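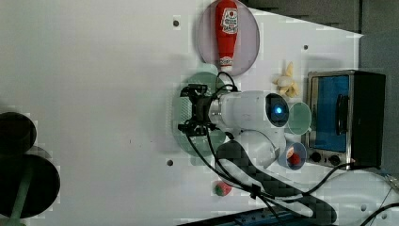
Moleck shed alarm: six months on

I fitted the Moleck battery alarm to my shed in October, after two break-ins on our side of Garndale. Both times the thieves unscrewed the hasp and took bikes and a strimmer. The alarm cost £26 from Caruvar and came with a door contact, a motion sensor and a keypad.

Fitting took under an hour. The screws supplied are soft and I swapped them for my own. The instructions cover four models at once, so look for the page with yours on it.

It is loud. The box says 95 decibels and I could hear it from the far end of Haworth Road with the shed door shut. It has gone off 11 times. Nine were my own fault for forgetting the code, one was a cat, and one was at ten past three in the morning, when I found the gate open and the hasp half off. I reported that to the police on 101 and was given a reference number.

The batteries lasted until February. The low battery light is on the inside unit, where you won't see it unless you go in.

It does not ring your phone. If your shed is out of earshot of the house, spend more.

Four out of five. Updated April 10, 2016.

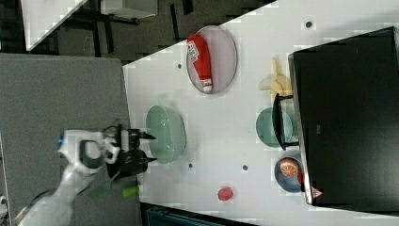
Phyllis Hollis: Mine is the same model and the keypad stopped working in the frost. Caruvar replaced it, but I had to pay the postage. Did you mount yours inside or out?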